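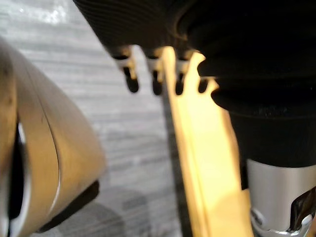 4장. 원격 조종으로 시연 녹화하기

읽는 시간 8분

3장까지 따라오셨으면 팔 전원도 들어오고 캘리브레이션도 끝났을 거예요. 이제 제일 재미있는 부분입니다! 리더 팔(손으로 잡고 움직이는 쪽)을 움직이면 팔로워 팔이 따라 하고, 그 움직임이 손목 카메라 영상과 함께 Plestura에 에피소드로 저장됩니다. 저는 이 장을 금요일 오후에 Chambi 팔을 옆에 켜 놓고 직접 따라 하면서 썼어요. 그래서 제가 헤맨 곳에는 메모가 좀 길게 붙어 있습니다.

4.1 시작하기 전에

1) 팔로워 팔이 닿는 범위 안에서 케이블, 컵, 휴대폰을 치워 주세요. 저는 충전 케이블을 그리퍼로 물어서 끌고 다닌 적이 있습니다.
2) 비상정지 버튼을 리더 팔을 잡지 않는 손 쪽에 두세요. 오른손으로 조종하면 왼쪽입니다.
3) Plestura를 열고 [장치] 탭에서 리더, 팔로워, 손목 카메라 세 줄이 모두 초록색인지 확인합니다.
4) 카메라 줄만 노란색이면 USB를 뽑았다가 허브 말고 본체에 바로 꽂아 보세요. 열에 아홉은 이걸로 해결됐어요.

주의: 두 팔의 자세가 많이 다른 상태에서 연결하면 팔로워가 리더 자세를 따라잡으려고 갑자기 움직입니다. 연결 전에 리더를 접힌 자세로 맞춰 놓고, 팔로워 쪽으로 몸을 기울이지 마세요.

4.2 손목 카메라 맞추기

손목 카메라는 그리퍼 바로 옆에 달려 있어서 손가락이 늘 화면에 크게 잡힙니다. 가까운 손가락이 뿌옇게 보이는 건 정상이에요. 초점은 손가락 너머, 실제로 작업할 물건이 놓일 거리에 맞추시면 됩니다.

1) 작업할 물건을 평소 잡을 위치에 놓습니다.
2) [미리보기]를 누르고 그리퍼를 완전히 벌립니다.
3) 렌즈 링을 조금씩 돌려서 물건의 가장자리가 또렷해지는 지점을 찾습니다.
4) 그리퍼를 천천히 닫아 봅니다. 손가락이 물건을 완전히 가려 버리면 카메라 각도를 한 칸 바깥으로 돌리고 3)부터 다시 하세요.
5) 노출을 [고정]으로 바꿉니다.

메모: 5)번을 빼먹지 마세요, 제발요. 빛이 비치는 반투명한 물건이나 반짝이는 금속이 화면에 들어오면 자동 노출이 밝기를 확확 바꿉니다. 저는 이걸 모르고 에피소드 34개를 찍었다가 전부 다시 찍었어요. 검은 부품도 조심하셔야 합니다. 너무 어둡게 고정하면 홈이나 턱 같은 게 그냥 까만 덩어리로 뭉개지거든요.

4.3 연습 주행

녹화 버튼은 아직 누르지 마세요. 처음 조종하면 누구나 손이 급해집니다.

1) [연결]을 누르고 팔로워가 멈출 때까지 기다립니다.
2) 속도 배율을 낮음으로 두고, 허공에서 천천히 네모를 그려 봅니다.
3) 물건 위로 다가가서 멈추고, 방아쇠를 살짝 당겨 그리퍼를 반쯤 닫아 봅니다.
4) 물건을 건드리지 않고 그대로 물러납니다.
5) 이걸 편해질 때까지 반복합니다. 저는 12번쯤 하니까 손에 익었는데, 더 걸려도 괜찮아요.

리더 팔이 무겁게 느껴지면 [중력 보상]이 꺼져 있을 가능성이 큽니다. 켜면 손을 떼도 팔이 둥둥 떠 있는 느낌이 나요(처음엔 좀 신기합니다).

4.4 시연 녹화

1) 물건과 팔을 시작 위치에 둡니다.
2) 작업 이름을 입력합니다. 짧고 구체적으로요. "정리"보다는 "부품 집어서 왼쪽에 놓기"가 나중에 찾기 쉽습니다.
3) 발판 페달을 한 번 밟습니다. 삑 소리가 나면 녹화가 시작된 거예요.
4) 2초 동안 가만히 있다가 움직이기 시작합니다.
5) 작업을 끝까지 합니다. 중간에 멈춰서 고민하면 로봇도 그 고민을 배웁니다. 경로가 안 떠오르면 취소하고 다시 찍으세요.
6) 팔을 시작 자세로 돌려놓고 페달을 다시 밟습니다.
7) [저장] 또는 [버리기]를 고릅니다.

주의: 금속 부품 옆에서는 손가락 끝보다 손가락 옆면이 먼저 부딪힙니다. 손목 카메라만 보고 있으면 놓치기 쉬우니까 눈으로 팔을 직접 보면서 조종하세요. 조임쇠나 볼트 머리처럼 튀어나온 곳에 손가락이 걸렸다면 힘으로 빼지 마시고, 방아쇠를 놓은 다음 들어온 방향 그대로 물러나면 됩니다.

메모: 잘 찍힌 것만 모으려고 너무 애쓰지 않으셔도 돼요. 살짝 빗나갔다가 다시 잡은 에피소드는 저장해 두세요. 다만 물건을 떨어뜨리고 끝난 것, 손이 화면에 들어온 것은 버립니다.

4.5 녹화한 것 확인하기

[에피소드] 탭에서 하나를 골라 재생하면 아래쪽에 관절 그래프가 같이 나옵니다. 선이 뚝 끊겨 있으면 통신이 빠진 거예요. 한두 개면 지우고 넘어가고, 연달아 나오면 3장의 케이블 점검으로 돌아가 주세요.

파일은 Mondosness 폴더 아래에 작업 이름별로 쌓입니다. 제 경우 152개까지 모으고 나서 첫 학습을 돌렸는데, 물건 위치를 매번 조금씩 바꿔 준 묶음이 확실히 다루기 편했습니다. 시작 위치를 테이프로 표시해 두고 그 안에서 옮겨 보세요.

Nosstead 서버로 올리는 방법은 5장에 있습니다. 올리기 전에 [연결 해제]를 누르고, 팔로워 팔을 손으로 받친 상태에서 전원을 꺼 주세요. 안 받치면 툭 떨어집니다.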